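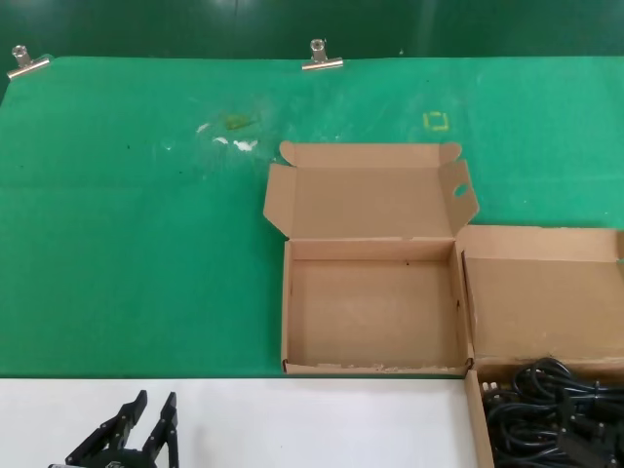 If a bag of carrots hasn't got a date on it, how am I meant to know when to chuck it out, one reader wanted to know after my last moan about best before dates, and I've been chewing on that question ever since. It's a fair one! I just think it has the wrong end of the carrot.

You look at it. You pick it up and bend it. A carrot that snaps is a good carrot, a carrot that bends is a soup carrot, and a carrot that has grown slime is for the compost. My gran couldn't have told you what a best before date was and she fed six people out of a larder with no fridge in it, and we all came through in one piece (I'm less sure about her tinned tongue, but that's another column).

What gets me is how many of us still treat the two kinds of date as the same thing. Use by is about safety. It goes on things like fresh fish, cooked meats and ready meals, and I stick to it, even when the packet looks and smells perfectly all right, as the bugs that make you properly ill don't always smell of anything. Best before is about quality. It's the maker saying the crisps will be crispest up to this point. Past it they might be a touch soft. That's the whole message, and yet I've watched grown adults pour a full bag of rice into the bin over it.

I had a go at keeping a tally in January. Every time I threw food away I wrote it on the back of an envelope on the fridge door. By the end of the month I had 17 entries, which I was pretty ashamed of, and then I went back through and put a little star by anything I'd binned on the strength of the date and nothing else. There were a lot of stars. Half a jar of mustard. Mustard! A bag of apples that I hadn't even opened, and two onions, and a packet of oatcakes from the back of the cupboard that I now think were absolutely fine.
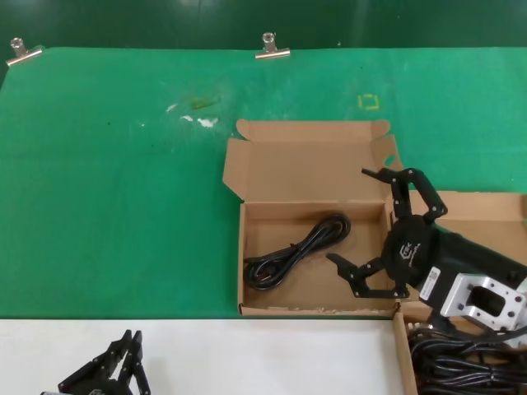 Open cardboard box with its lid folded back.

The farm shop at Trotedholm, where I go when I've got the car, sells nearly everything loose. Spuds in crates, leeks with the mud on, the lot. There's no date anywhere and I have never once stood there feeling lost. You buy what looks nice, you buy the amount you want, and you go home. I come out with four potatoes if I want four potatoes. Then I go to the supermarket in Wokthorpe for the boring bits and the smallest bag of potatoes is big enough for a rugby team, with a date on it that seems to fall the day after tomorrow. So I've got too many potatoes and a printed instruction to panic about them. Well, no wonder they end up in the bin.

Now, I know the arguments on the other side, because you've all sent them to me. Dates help the staff turn the stock over. Fine, but a shop can do that with a code on the bag that means something to the people stacking the shelves and nothing at all to me. Dates help people who didn't learn to cook at home. That one I take more seriously. If you've never been shown what a tired cucumber looks like, a number is a comfort, and I don't want to be the smug woman in the apron telling everybody to trust their nose. Some people's noses don't work very well, come to that. But I'd sooner have a line on the bag saying keep me in the fridge, I'm fine until I go soft, than a date which is only somebody's guess anyway. The guess doesn't know whether you've had me in the fridge door or on a sunny windowsill next to the bananas. 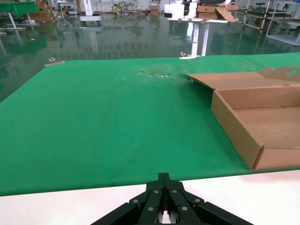

Low, open box on a green-covered table.

And tins! Don't start me on tins. I had a tin of Stonudero chopped tomatoes that had slid behind the pasta machine and was well over a year past its best before. No dents, no rust, no bulging. I opened it, it smelled of tomatoes, I made a sauce and it was as good as any other Tuesday-ish sort of sauce I've made. My sister-in-law wouldn't touch it. She had toast. I've got nothing against toast, but the bread she had it on was two days over as well, and I kept that to myself until she'd finished.

(A bulging or badly rusted tin is a different matter, please. Out it goes, whatever the date says.)

Eggs are where I wobble a bit. I do the glass of water thing, and if it floats I don't eat it, but I know that test tells you more about age than about safety, so I keep an eye on the date for eggs and cook them right through if they're getting on. Same with soft cheese. I'm brave about Cheddar, where I'll cut off a corner of mould and carry on, and a total coward about Brie.

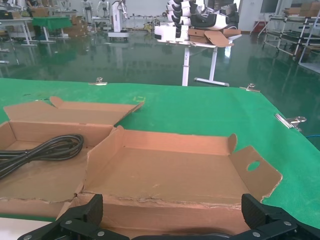 Corrugated cardboard, torn along the near side.

The greengrocer on Lindsay Road has taken to doing a bag of odds and ends for 60p at closing time, all the stuff that wants eating tonight or tomorrow. No dates, only a handwritten sign saying use me up. I've had mushrooms out of it, and slightly sad peppers, and once a whole celeriac. That's all the labelling I need for veg. I'd like to see the big shops drop best before from every bit of loose and bagged produce they sell, keep use by exactly where it is, and print the storage advice large enough to read without my glasses. If you're still worried about the carrots, try the bending, and put the floppy ones in a bowl of cold water for an hour before you give up on them.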